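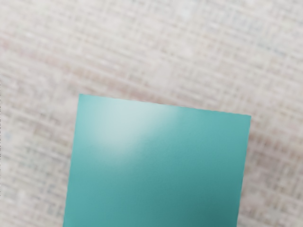 Saltwood Starter Cell review: most of an afternoon, and one very patient cube

By Emlyn Jarman
May 17, 2024

Saltwood sells the Starter Cell to people who have an arm at home and nothing sensible for it to do. For $370 you get a simulator license, a task editor, a gripper mount and a bag of screws. I bought mine in September, on the theory that a robot in the spare room would shame me into finishing something.

The mount took 30 minutes. The screws are Phillips, the manual shows hex, and one of them is still under the radiator. After that you get to the simulator, where the kit earns its money.

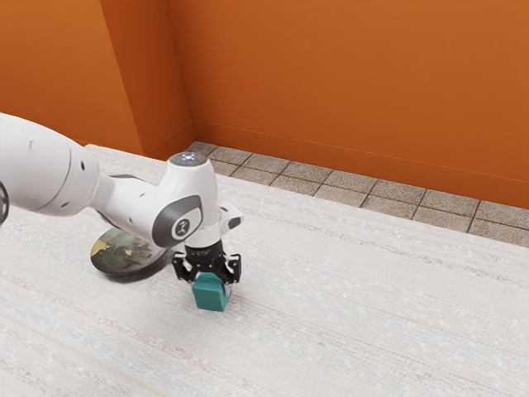
4 min read

You build a room, drop in an arm and some props, and rehearse the job before letting the real thing near your furniture. The room editor is good. Walls, floor and rug went in with a few clicks, and I picked orange for the walls with a confidence I have never shown in a paint store.

Picking things up is the part I care about, and Saltwood's grasp planner is fussy but fair. It wants a target with flat sides and it wants you to say which faces the fingers may touch. Leave that blank and it will choose for you, with the taste of a raccoon.
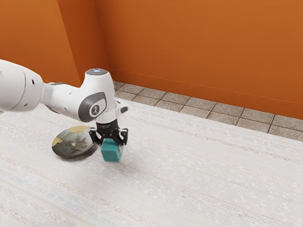 My own project is a sorter for the shared workshop at Tandermont, where parts get put down on any surface that will hold still. That makes clearance the setting I fiddle with most. With the plate lying as close to the left finger as it does, a wide approach would be asking for crockery trouble, so I keep the fingers narrow and bring them straight down. The planner lets you save that as a preset. It does not let you rename the preset, so mine is called Grasp 600.

Undo is the weak spot. It remembers every camera move and forgets

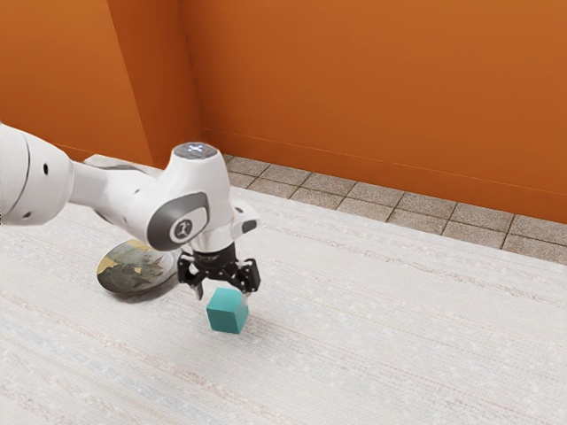 every change to the gripper, so one careless drag on the finger slider means typing the old value back in. I keep mine on a sticky note. The competing Furance package handles this properly, but it costs $400 before you add a mount, and its manual is a video.

Would I buy the Saltwood again? Yes, grumbling. Get your own screws.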